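When a gripper loses its place
A Broduvholm page for younger readers

Some robots learn to tidy small things into boxes by studying people who do the job with hand-held grippers. Each gripper has a marker plate on top, and the marker plate tells the computer where the gripper is.

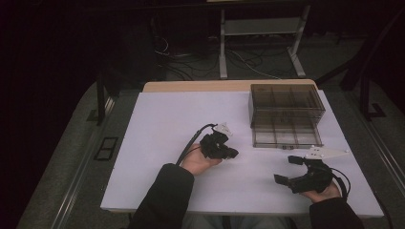 What went wrong
In June the team at Broduvholm was teaching a robot called Tamuno to close the lid of a storage box. Tamuno had 192 recordings to learn from. It closed the lid properly on most tries. On the others it stopped some 30 millimetres to one side, shut its jaws on nothing and then pushed down on the table.
A push like that can bend a finger pad. It can also pinch a person's hand, so Tamuno was switched off until the cause was known.

Finding the fault
An engineer, Venkatesh Reddy, checked the recordings one at a time. In 31 of them the right-hand gripper seemed to jump sideways in a single instant. A real hand cannot do that.
The marker plate on that gripper had a loose screw. When the person turned their wrist, the plate tipped a little. The computer only knew about the plate – it had no other way to find the gripper – so it wrote down the wrong position. Tamuno then copied the mistake.
This kind of fault is called a calibration error. Calibration means checking that a measuring tool gives the right answer. If you glued a ruler to your desk and the glue slipped, every line you measured from the edge would be wrong by the same amount.

What was changed
The 31 bad recordings were deleted. The screw was replaced, and both plates are now checked before each session by touching the gripper to 4 fixed points.
Tamuno was also given a force limit. If it pushes harder than it should, the motors stop and the arm stays still until an adult resets it.

Words to know
Gripper: a tool with jaws for holding things.
Force limit: the hardest push a robot is allowed to make.
Reset: to put a machine back to its starting state.

Page last checked: Jul 22, 2022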